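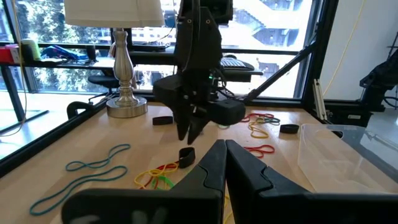

Terum student project – rubber band sorting, README

Data and scripts from the club's band task. Two arms, one table, one clear bin, a lot of rubber bands. Goal is boring to say and hard to do: get the bands off the table and into the bin. Read this before touching the folders, pls.

Status

Version 4. Usable. Old versions 1 and 2 are gone, 3 is on the Nerach drive if you really need it (you don't). Last full check Saturday, February 9, 2019.

What is in here

episodes/ – one folder per run, numbered, no gaps
splits/ – train and val lists, plain text
labels/ – one line per grasp attempt, see below
tools/ – replay, trim, check
notes/ – lab notes, mine mostly, messy

300 episodes total. 14 are held out for the demo day in June, don't train on those. They are listed in splits/demo.txt and the loader skips them by default. If you write your own loader, skip them yourself.

Task

Bands get tossed on the table by hand before each run. Mixed sizes, mixed colors. Teal, red, yellow, green, black. The black ones are the thick ones and sometimes end up standing on edge. Piles are allowed, tangles are allowed. No pre-straightening!! We had a whole week of runs where people were tidying the bands first and the policy learned nothing about piles.

One run = operator starts, arms pick, operator ends. Limit is 100 seconds. Over that the run is marked "timeout" and kept.

Views

Wrist cameras, fingers always visible at the bottom. Don't crop them out. Koval (our training code) uses the finger tips as a reference and gets worse fast without them. Light is daylight from the windows, so it changes between runs. We did not correct for it.

Labels

attempt_id, arm, color, result

color is whatever is nearest the tips when they close. For mixed piles write "mixed".
result is one of: got, missed, dropped, double
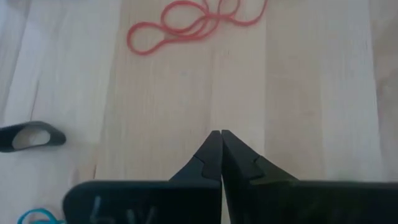 "double" means two or more bands came up together. Counts as a success for the bin score but not for the grasp score. Yes this is confusing, yes it was argued over, it stays.

"missed" means fingers closed and nothing between them at the end of the lift. Not at the moment of closing – at the end of the lift. Early labels got this wrong, I relabeled what I found.

Running it

1. Copy config/base.txt to config/local.txt, fill in your paths
2. Run tools/check first. It complains about missing files, fix those before anything else
3. Run tools/replay on one episode, look at it with your eyes
4. Then train

The replay tool needs the Lakon driver even when no arm is connected. I know. On the list.

Known problems

– thin bands flat on pale wood, long stretched loops especially. Depth is useless on them, use color
– tangles get one label per attempt, so the label says nothing about which band was the target
– bands half out of view at the side are not labeled at all
– timestamps on the left and right arm drift a little on long runs, tools/trim fixes most of it
– a few notes files have the wrong epsiode number in the header. Trust the file name

Adding runs

Ask in the club channel before you record so we don't get two people using the same numbers. Same table position, same bin, clamps stay where they are. Check the finger screws. Empty the bin between runs, all of it. Write the notes the same day, even if it's one line.

Don't delete failed runs. We need teh failures more than the clean ones at this point.

To do

– second labeler for the val split
– fix the Lakon thing
– folded or doubled-up bands, separate label maybe
– write up the baseline numbers properly, right now they live in my notebook

Use

Free for class and club work. If you put it in a report, name the Terum project and the version number. Outside the school, ask first.

Maintainer: Ka-ming Lo. Best in the club channel, slow on email.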